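Ullmont Packing, Pusville site
Quarterly safety walk: automated handling area, Building 2
Date of walk: October 14, 2025
Walked by: Ida Petersen (safety), Cyrill Prantl (second shift lead)
Copies: shift leads, maintenance, the board by the time clock

Key: OK = fine. FIX = needs work. TALK = the equipment is fine and the people aren't happy.

1. Floor and markings

1.1 Tape lines in place and unbroken. OK
Retaped over the summer. Cyrill points out that the old tape lasted nine years, back when the only thing it kept apart was the forklift and the vending machine.

1.2 Walkway clear of stored items. FIX
Two pallets of flat cartons and one chair. The chair has been written up on every walk I have done here. It is a good chair, and I understand the attachment. Please move it anyway.

1.3 Carpet edges flat, no lifted seams. OK
Carpet in a work area remains a decision made before my time. The edges are down.

1.4 Small parts on the floor picked up at end of shift. TALK
Before the arm came in, whoever dropped a part picked it up. Now a dropped part belongs to a gray area between the operator, who says the robot did it, and maintenance, who say they don't do floors. Until somebody rewrites the job sheets, it belongs to the operator on shift. Stop the cell first, every time, including when you can reach it from outside. Especially then.

2. Stops and access

2.1 Emergency stops tested, all positions. OK
All of them work. The one by the south post is still behind the coat hooks, and in December there will be coats on the coat hooks. Move the hooks.

2.2 Reset requires a person at the panel. OK

2.3 Lockout tags available and signed. FIX
The tags are there. Three were signed "me." We have a lot of people here who answer to that.

2.4 Operators can say what the stop button does and doesn't do. TALK
Most could. A few believe it also cuts the air supply. It does not, on this cell, and a gripper can still be holding something when everything else has gone quiet. Maintenance will cover this at the next toolbox talk, with the cell locked out and the air bled down.

3. Arm and gripper

3.1 Covers seated, no loose sheeting. OK

3.2 Visible fasteners checked against the maintenance sheet. OK
Checked by maintenance with the power locked out, and initialed in actual initials.

3.3 Pinch points explained to everyone who works the cell. FIX
Four people on second shift have had the talk from a coworker and not from the trainer. Cyrill says the coworker version is shorter and has more swearing, and that people remember it. I believe him. I still need the signature.

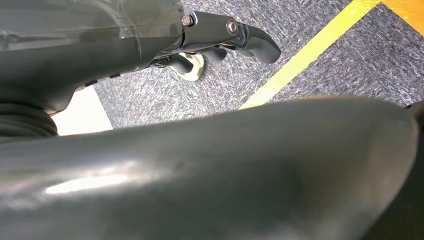 3.4 Fingers inspected for wear at shift start. FIX
The log shows a check mark for every shift, all in the same pen, including the Sunday we were closed. I would like the next log to be less perfect and more true.

3.5 Nobody hand-feeding parts while the cell is live. OK
None seen during the walk. I am aware that people behave well when I'm standing there with a clipboard.

4. The work around the cell

4.1 Lifting. OK
The best news on the sheet. The strain complaints we used to get from the packing bench have stopped coming in. Two people told me their backs feel better and then looked around to see who had heard them.

4.2 Pace. TALK
The target board reads 114 an hour. It read 80 when the bench was all hands. The arm doesn't mind, but the person closing cartons at the end of it does. If the pace is set by the machine, the breaks have to be set by something too, and so far that is whoever complains first. Cyrill will trial swapping the carton position every 27 minutes. He chose the number himself and will not be taking questions.

4.3 Noise. OK
Quieter than before. Several people say too quiet, and that they miss the radio, which was removed so everyone could hear the warning tone. The tone is a B flat. I was told this more than once.

4.4 Standing and watching. TALK
The job title changed from packer to cell attendant, and a good part of the shift is now waiting for something to go wrong. That is harder than it sounds and it makes people sleepy. Request: a stool at sitting-standing height, outside the tape. See also 1.2, where I seem to have found one already.

5. Open items

Move coat hooks at south post. Maintenance, this week.
Pinch point training, four people. Ida.
New finger inspection log with a space for comments. Ida.
Carton rotation trial. Cyrill.
Job sheets rewritten to say who picks up dropped parts. Plant office, third request.
Chair. Everyone.

Comments added after posting:

"The chair is mine and it has a name." (unsigned)

"Can the radio come back if it only plays when the cell is stopped?" (C.P., for second shift) Reply: Put it in writing and I will look at it. I. Petersen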